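Umix opens a care desk for robot hands, and asks that you stop using the wrong screwdriver

FOR IMMEDIATE RELEASE

Umix, which has been setting up and repairing robot arms long enough to have opinions about cable ties, today announced the opening of its Hand Desk, a service bench devoted to the part of the robot that gets hurt the most.

The desk takes in jointed hands and the arms they're bolted to. It will be run by Ásdís Þrastardóttir, formerly of the Umix field crew, where she spent several years driving to customers' sites to discover that the machine had been switched off at the wall. She will now have the machines come to her.

"People look after the arm," said Þrastardóttir. "The arm is big and it cost a lot and it has a cover on it. Then they hang a hand on the end with more joints than the rest of the robot put together and forget it's there until a finger stops closing. We get the call at 4 in the afternoon, and there's always a visitor coming in the morning."

The first machine on the books is a cell Umix looks after under the name Favska: one arm, one multi-fingered hand, and a rig of sensors that has to agree with the hand on where things are. When the sensors and the hand disagree, the hand loses, usually by closing on the air next to whatever it was sent to get. Favska has done this often enough that its operators developed a small sympathetic noise for the occasion.

Under the new service plan, Favska gets a full going-over every 3000 grip cycles. The routine covers joint play in each finger, the screws at the knuckles, the cable run down the forearm, and a check of the sensor rig against the hand. The old plan was to do all of this when somebody remembered. Umix has compared the two and prefers the new one. 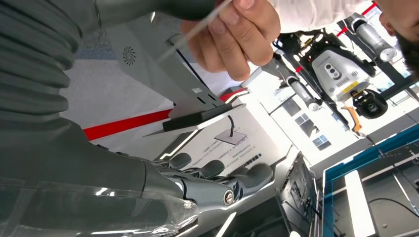
The checking part of the job still depends on a person standing near the machine and paying attention, and Umix has no plans to change that. A technician works with the hand at low speed, offers it things to close on, and watches which finger arrives late. Software reports what the motors were told to do. What the fingers did about it is a separate matter, and the two accounts are compared afterward, sometimes with raised voices.

Thaís Macedo, who wrote the procedure, got it down to 23 steps from a first draft that she describes as "more of a memoir."

"Step one is to read the log," said Macedo. "Step two is to read the log again, because no one did step one. After that it's mostly hands and patience. You move one joint at a time and you write down what you felt. If you tighten something, you write that down too. I've opened up hands where every screw had been tightened by a different person with a different theory."

Customers will receive a written sheet with each machine, listing what was found, what was replaced and what was left alone. The last column was Macedo's idea. A good deal of repair work, in her view, consists of people fixing things that were fine.

The Hand Desk has also settled the question of spare parts, which had been discussed at Umix for longer than anyone would like to see in print. Six complete finger assemblies will now be kept on the shelf for each hand model under contract. Joint caps and knuckle screws will be kept in labeled drawers. The drawer formerly labeled "MISC GOOD" has been emptied, and its contents were neither.

Calibration work will be done on Trikolton, the desk's in-house alignment routine. Trikolton walks the hand through a fixed set of poses and compares each one with what the sensors saw. It takes 6 minutes on a well-kept machine. On a badly kept machine it takes until someone goes and finds Þrastardóttir.

Machines coming off the desk will be signed out by one technician and checked by a second who wasn't in the room for the repair. Hwang, the parts and logistics firm that handles shipping for Umix, will collect and return them in padded crates, with the hand removed and packed on its own. Customers who prefer to ship the hand attached are asked to call first so that they can be talked out of it.

The desk begins taking bookings in April. Existing service customers will be moved to the new plan at their next visit and don't need to do anything, although a look at the log would be appreciated.

Umix asks that machines be sent with their covers on, their cables coiled and their most recent settings saved somewhere other than the machine itself. Customers who have already repaired a finger themselves are welcome too. Please include a note saying what you used. If the answer is glue, please say which kind.

About Umix
Umix installs, maintains and repairs robot arms, hands and sensor rigs for workshops, labs and showrooms. Press questions go to Thaís Macedo, who will answer them in order. Repair questions go to the Hand Desk.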